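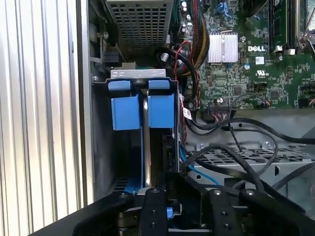 Bellamy's objection to counting drive bays by the screw was that it measures the wrong thing. In his reply to our earlier note he wrote that a technician with a full bench does not care how many fasteners there are, only how many times the hand has to let go of one thing to pick up another. We have taken that point on board, and the measure used in this section is the hand change, defined below.

### 4.2 Access to the hard drive in used desktop towers

**Figure 3.** Interior of an opened tower, with the hard drive seated in its bay below two blue latch blocks. The Dell board, with its finned heatsink, is at the upper right.

The refurbishing shop at Skarklow receives office desktops in mixed lots. For this part of the study we followed 96 towers through drive removal over the month of October. Laptops and small-form-factor machines were left out. Every tower was opened, relieved of its hard drive, and passed on to the memory bench, where a different person worked on it. Drives went into numbered trays and were later wiped or shredded according to the wishes of the previous owner. The wiping is not treated in this paper.

We sorted the towers into two groups by the way the drive was held. In the first group, 36 towers, the drive sat in some form of carrier with plastic latches, as in Figure 3. In the remaining 60 the drive was fastened by screws to a fixed metal bay. Machines from the same maker sometimes fell into both groups, so the grouping follows the hardware in the case and ignores the badge on the front.

A hand change was recorded each time the worker put down a tool, picked one up, or moved a cable out of the way and had to hold it there. Jayson Dalisay and Soledad Cisneros did the recording, taking turns at the end of the bench with a paper sheet. Where their sheets overlapped (12 towers were recorded by both), they disagreed on two machines, in each case over whether pushing a ribbon cable aside with the wrist should be scored. We decided that it should, and the earlier sheets were corrected.

In total, 588 hand changes were recorded. The latched group accounted for 156 of them and the screwed group for 432, giving means of 4.3 and 7.2 per tower. The gap is smaller than we had expected. Four of the 36 latched towers had a broken tab, and these took as many hand changes as an ordinary screwed bay, as the carrier had to be eased out with a flat tool from one side and then the other.

Color made a difference that we had not planned to measure. On towers where the parts meant to be handled were blue or green, the workers went to them first. On cases where the latch was the same gray or black as the rest of the bay, workers felt along the metal before finding it, and on five occasions pulled on a bracket that was not meant to move. We did not time these searches. Cisneros noted them in the margin of her sheets, and the notes were consistent enough that we report them here, though a proper test would need cases that differ in color alone.

Cables were the most common source of extra hand changes in both groups. A data cable lying across the bay has to be held back while the latch is pressed or the screwdriver turned. Efren Pangilinan, who has worked at the bench for the longest time, unplugs both drive cables before touching the carrier at all. Nazar Nechyporuk releases the carrier first, slides it out a short way, and unplugs the cables from the drive once there is room for his fingers. Their totals over comparable machines were close. Pangilinan's order went better in cases where the cables were short, and Nechyporuk's where they were long enough to follow the drive out. Neither man wished to change his habit for the study, and we did not ask them to.

Two limits should be stated. The lots came from a small number of offices, so a single purchasing decision years ago may have put many similar towers on the bench at once. The workers also knew the cases well. A person opening a tower at home for the first time would probably spend longer finding the latch and would score higher in both groups. Begović suggests in a comment on the draft that home users should be recorded separately with the same sheet, and a small trial of that kind is being prepared at Skeltness.

The raw sheets are in Appendix B. Towers 41 and 42 were entered in the wrong order and are marked with an asterisk.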